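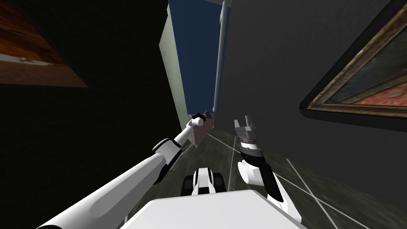 Pemmont Simulation Group

We've got 1,524 corridor runs in Varer now and I'm still not sold. The left gripper has the pinkish-brown box, the right one does nothing, and every run gets filed as two-armed work. What's the learner meant to make of that?

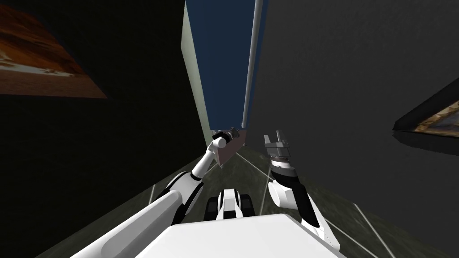
2 min read

Sanna wants 2,000 before training. I'd sooner bin the 309 near-duplicates and change the floor colour. More of the same grey wall and green stone won't teach it much about a real hallway. I'll rerun eight by hand first.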